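Extras wanted for cinema feature, Dronthorpe

Skilar is looking for background performers for a feature film shooting in and near Dronthorpe. It is a family adventure set on a flooded moor, made for cinema release. No acting experience is needed. Applications close on May 18, 2025.

We need adults aged 18 and over of all backgrounds and builds. Most will play villagers and boat crew. A smaller group will play market traders and will be on set for more of the shoot. We would especially like to hear from people who can row, handle a horse or play the fiddle, but please only tell us about skills you could use on camera without training.

Locations are the old harbour, the corn exchange and a field site on the Bajpai estate. You must be able to get to the Dronthorpe unit base under your own steam, as call times are often before the first bus. A minibus runs from the base to each location and back.
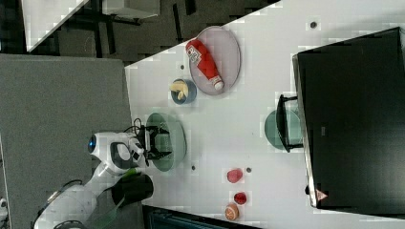

Skilar Crowd Department

What the work involves

A normal day is 11 hours including breaks. Much of that is waiting. You will be told where to stand, when to walk and when to keep quiet, and you may have to do the same thing many times over. Several days are outdoors and two of the larger sequences use rain machines. Waterproof layers are supplied to go under costume.

Everyone who is chosen will be called in for a costume fitting, which takes up to 4 hours and is paid separately. Please don't cut or colour your hair between applying and the end of your last day. Men who can grow a beard are asked to start now. Visible tattoos are fine if they can be covered. Acrylic nails and false lashes will have to come off.

Pay

Extras are paid a daily rate, with overtime, night and travel supplements where they apply. Rates are sent out with the booking form. Breakfast and a hot meal are provided on shoot days. Payment is by bank transfer through Pivar, our payroll company, who will ask for proof of your right to work in the UK before your first day.

How to apply

Send us the following:

Your full name, age and home postcode
Height, chest, waist, collar, hat and shoe size
One head and shoulders photo and one full-length photo, both recent, without hats or sunglasses
Any dates you cannot do
Any skills from the list above

Put reference 1341 in the subject line. If you registered with us for the February camera tests, your details are still held and you only need to send new photos.

We have places for 500 people across the whole shoot and cannot reply to everyone. If you are shortlisted you will hear from us by email, so check your junk folder. Phones are not allowed on set and everyone booked must sign a confidentiality form.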